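Subject: Re: [mamomdale-homes] Fitted sheets that will not stay on a deep mattress

On the Mamomdale list, a member wrote:

> We replaced the mattress in the back bedroom in January and none of
> our old fitted sheets stay on it. They go over all four corners if
> you fight with them, then one comes off in the night. The mattress is
> 32 cm deep. The sheets say "king" and nothing else. I have tried
> turning them round and I have tried the elastic clips, which left
> marks. Do I need to buy new ones, and if so, what am I looking for?
> Also, does anyone iron theirs? My mother did and I feel guilty.

I'll take the sizing first as it's the part that can be fixed.

"King" only gives you the length and width of the top. The figure you need is the pocket depth, and a lot of older sheets were cut for much thinner mattresses. If the packet is long gone, lay the sheet inside out on the floor and measure one corner seam from the top down to the elastic. For your mattress that seam needs to be longer than 32 cm, as some of the cloth has to tuck underneath. If it only just reaches the bottom edge it will creep back up as soon as anyone turns over.

Check for a topper as well. We forgot ours when we measured and had to send a pair back.

We have two makes in the house. The Loseo ones are jersey, stretch a good deal and go on easily. They bobble after a year or so. The Brisar ones are woven cotton, feel cooler in summer and have elastic all the way round, but they are less forgiving if you get the depth wrong. I would buy one of either and try it before you buy a full set. Salinas on the high street will exchange bedding if it has not been washed — keep the receipt, they do ask for it.

Washing matters more than people think. Cotton can shrink in the first few hot washes, so a sheet that fits exactly on the day you buy it may not fit by spring. I wash ours at 40 and keep them out of the tumble dryer unless the weather gives me no choice. The dryer is also what kills the elastic.

On ironing, I gave it up years ago and would not go back. A plain grey fitted sheet with a bit of slack in it will crease whatever you do, and once the duvet is on top the creases are out of sight.

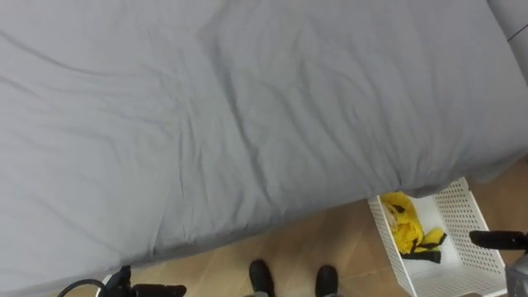

Things to try before you spend any money

1. Put the first two corners on diagonally opposite each other, then do the other two. It spreads the pull evenly.

2. Find the label. On most of ours it goes at the bottom right-hand corner, but makers differ, so mark the foot end with a stitch of coloured thread once you know.

3. If the elastic has gone slack but the cloth is sound, unpick a few centimetres of the hem and thread new elastic through. It takes an evening — less if you have a machine.

4. Take the clips off. If they are marking the cloth they will tear it in the end.

Old sheets that really are too shallow are still useful. I cut ours down for dust sheets and for covering the early potatoes. If you would sooner pass them on, post the size and pocket depth here, as somebody with an older mattress may well want them.

Let us know which make you end up with.

A member in Mamomdale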